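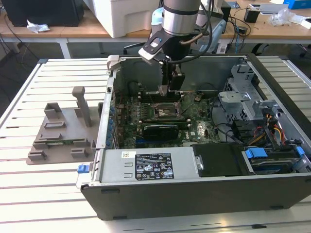 Carmela Cocco has opinions about screws. She keeps them in jam jars, sorted by thread, and she would like the world to know that the ones holding your side panel on are almost never the ones that came with it.

"People lose one, they grab another from the kitchen drawer, and they lean on the screwdriver until it gives up," she says. "Then they bring it to me and tell me it's stuck. Of course it's stuck. You married it to a stranger."

Cocco takes apart and rebuilds old desktop computers at Prirnura, a repair shop in Jamdale that used to sell curtains. The fitting-room mirror is still there, and customers check their hair in it while she breaks the news about their hard drives. Last year 357 towers came through the door. She sent 263 of them back out in working order, and the rest went into the parts shelves along the back wall, where they are, in her words, "donating."

I asked what she does first with a machine she has never met.

"Lay it down. Everybody wants to work on it standing up, like it's a patient who might leave. Put it on its side, take the panel off, and look at it for a minute with your hands in your pockets."

The hands in the pockets are a rule of the house. It came from Deirdre McGrath, who taught Cocco the trade at a place called Mulcahy and who once watched her bend the pins in a processor socket on her second morning. McGrath is retired now and drops in on Fridays to disagree with things.

"An empty socket is the most expensive hole in the building," McGrath told me, without being asked. "You put the cover on it or you keep your sleeves away from it. I don't mind which."

Cocco minds which. She likes the cover on. They had clearly had this conversation before and went on having it while I ate a sandwich.

Memory is what most people come in about. They have read that more of it will make the computer fast, and sometimes they are right. Cocco's advice is to open the clips all the way, line up the notch, and push evenly until it clicks. "It takes more force than you'd like," she says. "The first time, you think you've broken it. The time you don't think so is the time you've broken it."

She is less patient on the subject of power supplies. She tests them, she swaps them, and she does not open them. A man once brought her one he had taken apart on his dining table to get the dust out. She gave him a chair and a glass of water and explained capacitors to him. He bought a new one.

And the graphics cards? She shrugs. Half of the old office machines have a small one that was only ever asked to show a spreadsheet. "I leave it in if it works. It's had a quiet life – let it have some more."

A rebuilt tower from Prirnura costs $270, keyboard included, mouse if you ask nicely. Cocco would like to have a second bench by September, though she has said that before, and McGrath reminded her of it on my way out.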